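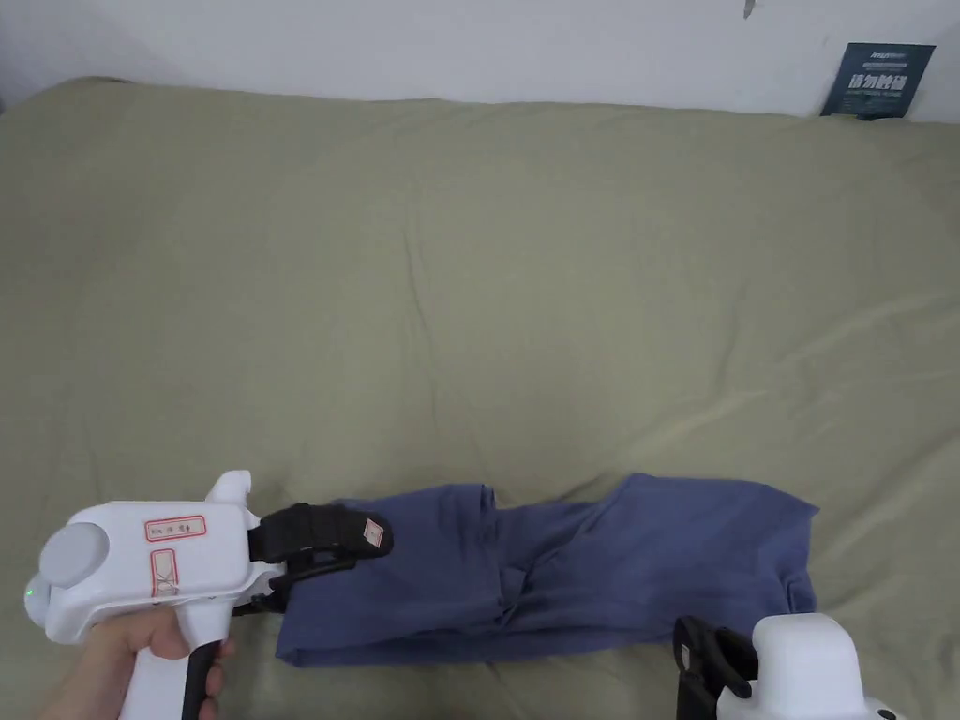
Green sheet, white wall.

Rutilio Bermúdez had the map out on the motel bed again. Third time since supper. He kept folding it wrong.

"You'll wear it through," Wenceslao Montes said from the doorway. Helmet still on. He'd ridden 14 hours and wouldn't take it off till somebody told him where they were going in the morning.

"Gollska. Then over the ridge."

"In this cold."

"In this cold, yes."

The club used to be bigger. Thirty bikes on a good year, flags on the back, a truck behind with soup. Now it was two of them and a jar of oil, riding to the stone at Esquivel where the names were. Every fall they went. Rutilio's grandfather was on it, fourth row, spelled wrong.

Wenceslao sat down. Boots, mud, the whole bit. The knucles of his left hand were white from the clutch.

"How many names is it? I always forget."

"891."

"And you read all of them."

"Somebody reads them. Used to be we took turns."

A truck went by and the window shook. Wenceslao finally got the helmet off – his hair was flat and gray, grayer than last year – and he looked at the map a long while without his glasses.

"My front brake's gone soft," he said.

"How soft?"

"Soft."
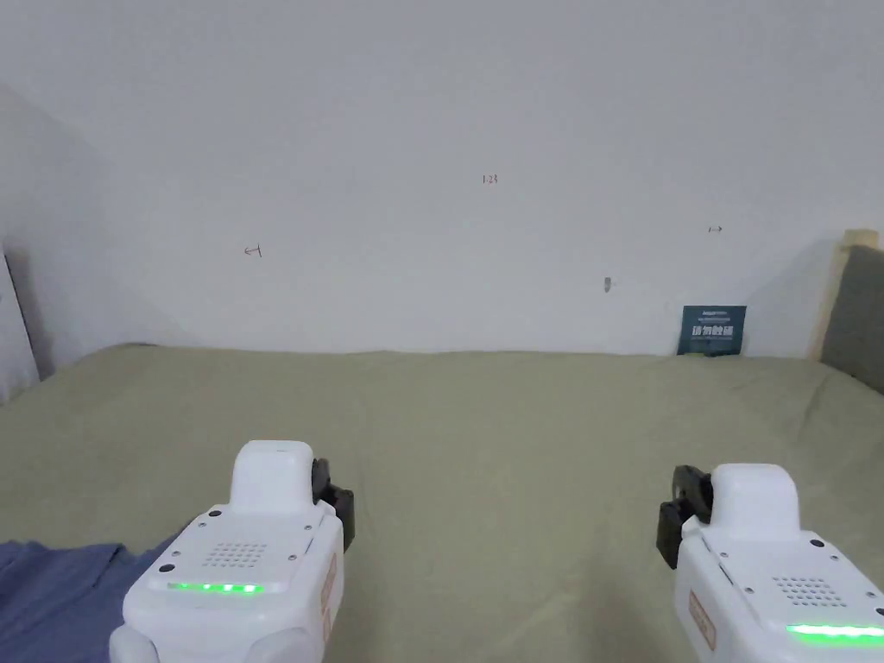

Morning

Frost on the seats. Rutilio's bike started on the first kick, Wenceslao's on the ninth, swearing at it in between. Coffee from the gas station, too hot, drunk anyway. No talk. Then the road.

The ridge was bad. Wet leaves, then ice, then a dog that ran alongside them for a mile and quit. Wenceslao rode it all in second gear with his feet half down. Rutilio waited at every bend, engine running, looking back over his shoulder until the one headlight came around.

Esquivel by noon. The stone. Somebody had left a wreath, plastic, already faded, and a card with the date on it: Thursday, November 19, 2020. Today's. So they weren't the first.

"Who, though?" said Wenceslao.

Tire tracks in the gravel. Narrow ones. A single bike, gone out teh north side, toward Gadus.

Rutilio took his gloves off and started on the first row. His voice cracked, he went back, started over. At the fourth row he stopped, and Wenceslao stepped up beside him and read the next one.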